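Ticket 464 - Fruit basket, second-floor kitchen
Opened by: Ineke Visser
Priority: Low (changed from Critical by T. Ruotsalainen)

Reported problem
Bananas ripen faster than this office can eat them. By mid-afternoon the kitchen smells like a smoothie with regrets. Same complaint as ticket 722, closed in March as "user should eat fruit."

Step 1 - Check the current setup
Went up at 9:40 with a coffee. There's an apple in the basket with the bananas, practically leaning on them. Apples give off ethylene, which hurries bananas along.
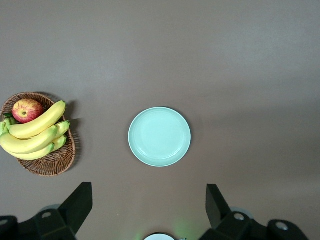
Step 2 - Separate the fruit
Moved the apple to the green plate. Bananas keep the basket, having seniority. Two are still a bit green at the tip, so we may have caught it early.

Step 3 - Monitor
Declan Dobson put the apple back at lunch "to tidy up." Moved it again and left a note.

Status: Pending. Declan has been cc'd.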